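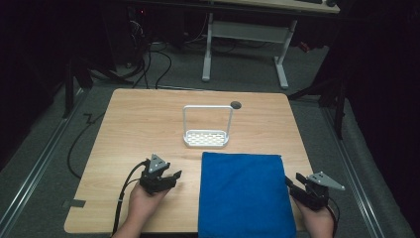 Schwund in angebrochenen Flaschen: Wägung statt Füllstandsmarke

Samstag, 6. Februar 2021

Seit November stehen 21 angebrochene Flaschen im Schrank im Flur, die ich in dieser Zeit nicht geöffnet habe. Alle wurden beim Einstellen gewogen und am Ende noch einmal. Gesucht war der Massenverlust durch den Verschluss, getrennt nach Verschlussart. Im Regal sieht man davon fast nichts. Ein Strich auf dem Etikett, wie ihn manche mit dem Filzstift machen, löst bei einer normalen Flasche vielleicht einen Millimeter auf, und ein Millimeter sind im zylindrischen Teil schon mehrere Milliliter.

Aufbau

Die Flaschen verteilen sich auf 3 gleich große Gruppen: Naturkorken mit Kunststoffkopf, Kunststoffstopfen mit Lamellen, Schraubverschluss aus Aluminium mit Einlage. Inhalt durchgehend Spirituosen ab Trinkstärke aufwärts, überwiegend Rum, dazu einige Whiskys und ein Obstbrand. Drei der Korkflaschen stammen aus derselben Abfüllserie von Prudunard und haben identische Stopfen, was den Vergleich innerhalb der Gruppe erleichtert. In der Schraubgruppe steht unter anderem der McIver, den ich im Herbst schon einmal wegen seiner Fassstärke erwähnt habe.

Die Füllstände sind nicht gleich. Ich wollte keine Flaschen nur für den Versuch umfüllen, also reicht es von knapp unter der Schulter bis zu einem letzten Drittel. Für den Verlust durch den Verschluss sollte das in erster Näherung wenig ausmachen: Über der Flüssigkeit stellt sich der Dampfdruck ein, und der hängt von Temperatur und Zusammensetzung ab, kaum vom Volumen des Kopfraums. Für die Oxidation gilt das natürlich nicht, aber die war hier nicht Gegenstand.

Waage und Umgebung

Gewogen habe ich mit der Kolance, Ablesbarkeit ein Hundertstel Gramm. Vor jeder Messreihe lag das Kontrollgewicht auf, nach jeder Messreihe ebenfalls. Die Drift zwischen beiden Kontrollen blieb unter der letzten Stelle, die ich auswerte. Jede Flasche kam 2 Mal auf die Waage, dazwischen wurde tariert. Lagen die Werte mehr als zwei Hundertstel auseinander, habe ich die Messung verworfen und nach einer Pause wiederholt. Das betraf vor allem Flaschen mit Papieretikett bis auf den Boden, dazu gleich mehr.

Temperatur und relative Feuchte hat der Logger von Jillex mitgeschrieben, insgesamt 2.544 Wertepaare. Die Temperatur im Schrank war erwartungsgemäß langweilig, mit einem Tagesgang von weniger als einem Grad. Die Feuchte ist mit Beginn der Heizperiode deutlich gefallen und dann unten geblieben. Damit hatte ich gerechnet, aber den Einfluss auf die Messung unterschätzt.

Etiketten sind hygroskopisch

Papier nimmt Wasser auf und gibt es wieder ab. Ein großes Etikett aus schwerem, ungestrichenem Papier verliert bei trockener werdender Luft eine Masse, die auf dieser Waage klar ablesbar ist. Bei einer dichten Flasche kann dieser Anteil größer sein als der gesamte Verlust durch den Verschluss. Wer im Herbst wiegt und im Winter nachwiegt, misst unter Umständen zum guten Teil sein Etikett.

Zur Korrektur lief eine leere Flasche mit vergleichbarem Etikett und offener Mündung als Referenz mit. Deren Massenänderung wurde, skaliert mit der Etikettfläche, von den Einzelwerten abgezogen. Sauber ist das nur begrenzt, die Papiere sind verschieden und die Klebstoffe auch. Besser wäre es, alle Etiketten abzulösen. Das wollte ich den Flaschen nicht antun. Naturkorken und Holzköpfe haben denselben Effekt, dort habe ich ihn nicht gesondert erfasst.

Ergebnisse nach Verschluss

Die Schraubverschlüsse liegen nach der Korrektur alle im Bereich der Messunsicherheit. Eine Ausnahme gibt es: eine ältere Flasche, deren Einlage am Rand eine eingedrückte Stelle hat. Sie verliert messbar und gleichmäßig. Nach dem Tausch der Kappe gegen eine passende aus dem Altbestand war der Wert bei der Zwischenwägung unauffällig.

Die Kunststoffstopfen streuen stärker als gedacht. Entscheidend scheint weniger das Material zu sein als der Sitz. Stopfen, die sich ohne Widerstand einstecken lassen, sind erkennbar schlechter als solche, bei denen die Lamellen spürbar anliegen. Mit dem Preis der Flasche hat das in meiner kleinen Stichprobe nichts zu tun.

Bei den Naturkorken liegen die drei Flaschen von Prudunard dicht beieinander und gut. Der höchste Verlust der ganzen Reihe stammt ebenfalls aus dieser Gruppe, von einem Korken mit durchgehender Pore, die man gegen das Licht auch ohne Lupe erkennt. Eine Aussage über Naturkorken allgemein lässt sich daraus nicht ableiten, dafür sind es zu wenige Flaschen.

Was fehlt: der Alkoholgehalt

Die Masse allein sagt nicht, was verloren geht. Im Dampf über einer Spirituose ist Ethanol gegenüber der Flüssigkeit angereichert, der Rest in der Flasche sollte also schwächer werden. Wie stark, hängt aber auch davon ab, ob der Weg nach außen ein offener Spalt ist oder ob der Dampf durch ein Material diffundiert, das Wasser und Ethanol unterschiedlich gut durchlässt. Für eine Messung bräuchte ich ein Dichtemessgerät. Die Spindel hilft nicht weiter, ihr Fehler ist bei diesen Verlusten größer als der Effekt, und bei gesüßtem Rum zeigt sie ohnehin zu wenig an.

Parafilm

Bei zwei Flaschen der Stopfengruppe habe ich nach der Zwischenwägung Parafilm um die Mündung gewickelt, straff und doppelt. Der Verlust ging zurück, bei der schlechteren Flasche deutlich. Zu beachten ist die Masse der Folie selbst, die vor dem Wickeln einzeln gewogen und dann herausgerechnet werden muss. Über längere Zeit wird das Material spröde und reißt an der Kante des Stopfenkopfes. Einmal im Jahr erneuern reicht nach meiner Erfahrung.

Änderungen am Bestand

Der Stopfen mit der Pore ist ersetzt, die Flasche mit der eingedrückten Einlage hat ihre neue Kappe behalten. Lockere Kunststoffstopfen bekommen Folie. Alle anderen Flaschen bleiben, wie sie sind, stehend und dunkel. Die Reihe läuft mit derselben Referenzflasche weiter, die nächste Wägung ist für den Sommer vorgesehen, wenn die Feuchte wieder oben ist und sich die Etikettkorrektur mit umgekehrtem Vorzeichen prüfen lässt. Die Rohwerte liegen als Tabelle vor — die Spalte mit den Etikettflächen ist allerdings noch unvollständig, zwei runde Etiketten muss ich nachmessen.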